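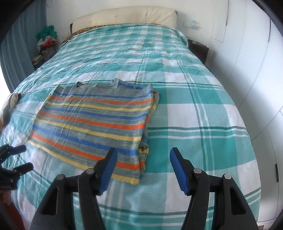

*Reading time: 2 minutes*

# Selling and buying knitwear at Druvby: your questions

Updated Saturday, September 15, 2018

**What can I bring to the shop?**

We take sweaters, cardigans, scarves and hats for adults and children. Everything must be washed and fully dry. Please do not iron wool before you bring it, the press marks are hard to remove.

**Do you accept clothes with small damage?**

Yes, if the hole is smaller than a coin and the color of the yarn is easy to match. Moth damage is different - we cannot accept it, even when it is only one place.

**How should I pack my things?**

Fold them flat, with the sleeves to the back, and put them in a paper bag. Hangers make the shoulders long, so we do not use them for heavy knits. Striped sweaters should be folded with the front side up, so that we can check the colors quickly.

**How many pieces can I bring at one time?**

Up to 40 pieces for one seller. If you have more, please write to us first and we will give you a second time.

**How much do I get?**

You receive half of the selling price. We pay on the first working day of the month, by bank transfer only. The price is decided by us, but you can tell us the lowest price which you accept.

**What happens with pieces that are not sold?**

After 110 days we send you a message. You have then 2 weeks to collect them. If we do not hear from you, they go to the clothing bank in Nukby.

**Can I try on before buying?**

Of course. There are two fitting rooms in the Prostatcombe shop and one in Nukby. The one in Nukby is small, sorry for this.

**The label is missing. How do I wash it?**

Use cold water and a mild soap, and dry it flat on a towel. If the stripes are in strong colors, press a wet white cloth on the inside first and look if some color comes off.

**Do you repair also?**

Not in the shop. We send repairs to the Bakalis workshop, next door to our Prostatcombe address. Ask there for the price before you leave your sweater - it depends on the yarn.

**Can I return a piece?**

Within 14 days, with the receipt and the paper tag still on. Hats cannot be returned.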